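Home Recipes Pantry Archive Contact

Third tin of drinking cocoa this fall and I think I finally have a favorite. Quick post, kettle is on, dinner not started.

Numomis first. Bought it for the label, I'll admit. Very sweet, thin, kind of dusty at the bottom of the mug no matter how long you whisk. Fine for kids. I finished it mostly in brownies.
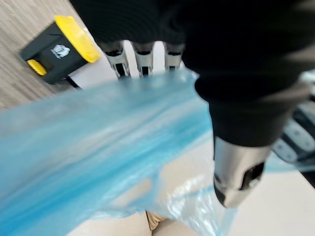 Last changed: Wednesday, October 23, 2019

Then Odoi, which comes as little shavings instead of powder. Much better. Takes ages to melt though, and you can't rush it or it catches on the pan. Ask me how I know. 30 grams per cup is what the packet says and for once the packet is right. Any less and it tastes like warm milk with a rumor of chocolate.

Somebody in the comments asked about making it with water. Tried it. No. Half and half is OK if you're out of milk.

And now Irkow. This is the one. Dark, a bit smoky, not much sugar so you add your own. I put in a pinch of salt and a strip of orange peel and let it sit for 9 minutes with the lid on. Fish out the peel befor you pour. Thick enough to dip a cookie in and have some come back up with it.

Cookies — the plain butter ones from Eruvby, the shop by the bus station. They do an almond one too but it's gone by noon most days. Almond paste at the same counter, sold by the block, 197 grams, odd size. Keeps for ever in the fridge. I slice it thin and eat it standing up.
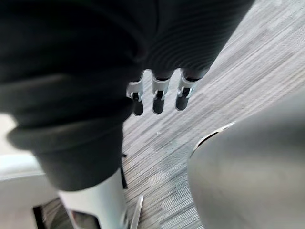 My pan method, since it gets asked

Cold milk in first, a splash only. Cocoa in, stir to a paste, no lumps. Then the rest of the milk, low heat, whisk the whole time. Stop when it coats the spoon. Do not boil!! A spoon of cornstarch if you want it Spanish style, mixed in at the paste stage, not later.

Leftovers go in a jar in the fridge. Next day it's basicaly pudding, eat it cold with a bit of cream.

Still want to try the Irkow with chili in it. Maybe November. OK, kettle.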